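Varwood hand gripper, paired set (left + right)

Stock: in. Last updated 8th January by Jaxon

Two grippers you hold, one in each hand. You do the job, the grippers record it, you get examples to train on. No robot needed on site. Made for people who want home tasks in real homes, not a lab bench with a cross taped on it.

In the set:
2 x gripper, black housing, yellow fingers
4 x spare fingers
2 x charge lead
wrist pads, one pair
hard case
ID labels, numbered, already stuck on

Fingers are soft enough for cloth and will pick up a trouser leg or a hem without too much fuss. Thin stuff (tights, silk scarves) slips, we know, new finger in August hopefully.

Sample set: clothes folding, Piltitz

Every paired set comes with download access to Piltitz, our folding examples. 3,019 of them, both hands, all done in people's own rooms. Trousers, tops, bedding. Stills from one room: 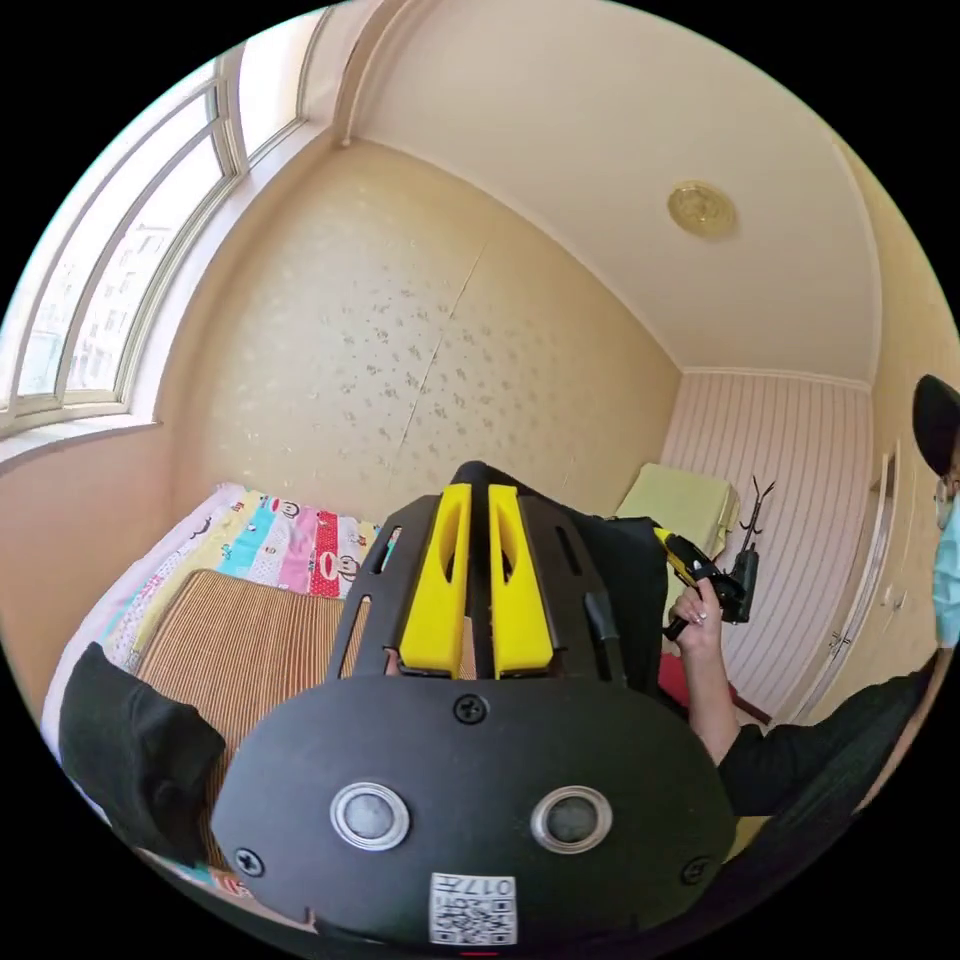
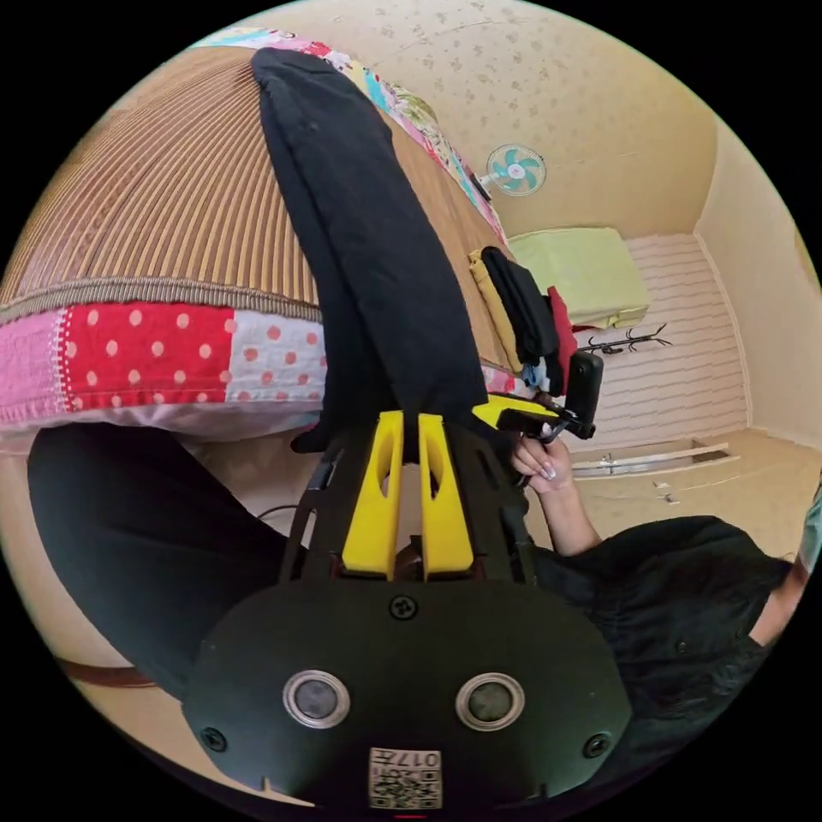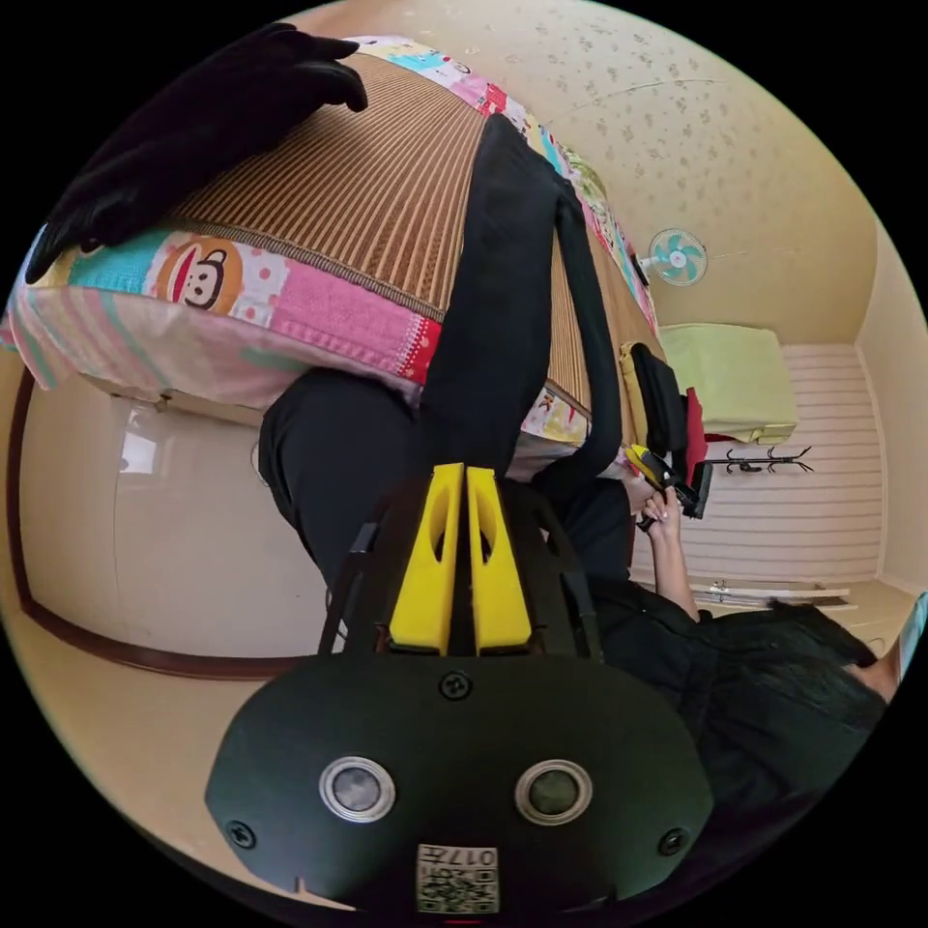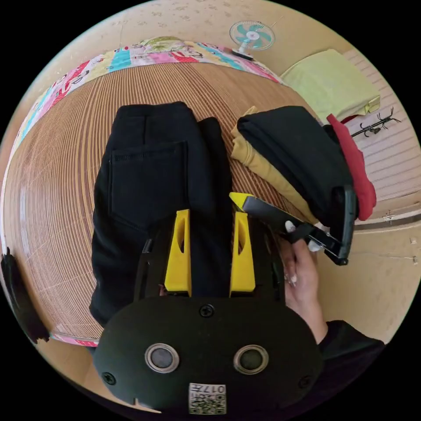

Fiifi Quansah ran the folding side and wrote the task sheet, it's in the download. Worth a read before you start your own. Main points:

Keep both grippers in view of each other where you can. Start with the garment flat, end with hands clear. One garment = one example, don't chain them. If you drop it, carry on and pick it up again, dropped ones are useful and we tag them seperately. Swap rooms often. A model that has only met one bedspread does badly on the next one, we found that out the slow way.

Vary the person as well. Long nails, short nails, left handers, people who fold badly. All fine.

Spec, short version
Weight: 289 g each, no pad
Run time: 9 hours per charge if you're not leaving it on between goes
Finger change: two screws, key in case
Left and right clocks: synced at power on, hold both triggers till the beep
Export: one folder per example, both hands plus finger opening

Things people ask

Can I buy one on its own. Yes but the pair works out cheaper and most folding wants two hands.

Does it come with the training code. A loader and a small starter model, yes. Anything bigger is on you. Tarık Yalçınkaya looks after the loader so bugs go to him.

Can you collect for us. Yes, through Jusedley, minimum 30 hours. Tell us the task and the sort of homes you want. Raymonde Robichaud does the quotes and she's quick.

Will the fingers fit the older Durrani arm mount. Yes with the adaptor, sold separately. Same fingers on hand and arm is the whole idea, so please dont mix old and new ones in one set.

Cleaning: damp cloth, no sprays on the front. Take the pads off first, they go in the wash at 30.

Returns: 30 days, in the case, with all the fingers please. Repairs go to Renzo Caputo, put the label number in the subject line or it sits in the pile.

Delivery next working day if ordered before noon. Trade accounts, ring or use the form.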